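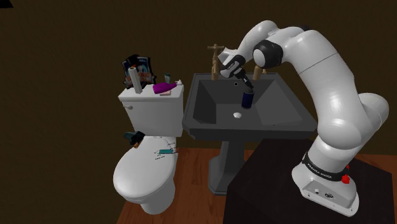
so are they going to let half of you go once the arms can do a bathroom? First reply of the morning, from my cousin's group chat, and I've had a version of it from pretty much everyone I know since I posted that we're getting robots. So, a thread. Get a coffee.

I clean guest rooms at the Esgate. Bathrooms mostly, because I'm fast at them and I don't mind them. Pandow, the company that runs our housekeeping, is working with an outfit called Bustia on arms that pick things up in bathrooms. Bottles, soap, paper rolls, the stuff guests leave on every flat surface there is.

Right now it's nearly all simulation. The arm practices in a computer bathroom, with a pedestal sink, a toilet, and things piled on the tank and the lid. It's got a bottle up over the basin there, and I have picked a bottle up over a basin more times than I've had hot dinners.

They asked for people from the floor to look at the practice rooms and say what's wrong with them. I put my hand up mostly to sit down for an hour! 5 of us went in May.

My first note was that the mess is very polite. Real mess is sticky. Caps are off. Somebody's contact lens is in there somewhere and you'd better not touch it. They wrote that down, and two weeks later they asked me what else is sticky, which was a fun email to answer.

Okay, the jobs part, since that's what you all want. Pandow told us no cuts while the trial is on. I believe them about the trial. After the trial I have no idea, and when I asked, I got a very long sentence with no end to it.

What has changed already is the clock. They timed us so they'd have something to compare the arm with, and now 4 minutes for clearing surfaces is sort of a rule. It never was before. I don't love that a robot that isn't even in the building has sped me up.

The good side – my wrists. If something else did the reaching and lifting behind toilets all day I would send it a card. The older women on my shift say the same, and a couple of them have braces on both hands.

There's also a new job coming, "room lead", where you check the arm's work and fix what it missed. Pay's a bit better. They're running the training over at Mellor, two buses away from me, so I'm still thinking about it – if any of you have done a job like that, tell me if you were on your feet all day or stuck at a screen.

Anyway, shift starts at 7 and I still have to find my other shoe. Will answer replies on my break.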